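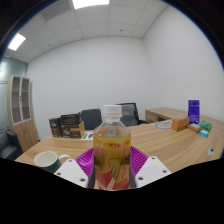 A bottle between the ribbed magenta fingers of a hand-held gripper at Zondell's Jallitz office.

The fingers are where the trouble starts, and anyone who has looked after a gripper for more than a month will tell you so, usually at some length. At Jallitz they wipe the dark contact strips every morning with a damp cloth, let them dry, and only then close the tool on a bottle - something with sloping shoulders and a bit of weight, so that a lazy finger shows itself early.

Next come the screws in the white plates, which work loose if you let them. The log, kept in a fat green notebook (I was allowed to leaf through it over a very good coffee), runs to 2,829 grips since November, and the fingers get swapped every 900. A new pair takes six minutes to fit. The old ones go into a drawer marked Vundach, after the supplier, and there they stay, because one ridge may yet come in handy - and last winter one did.

22/01/2024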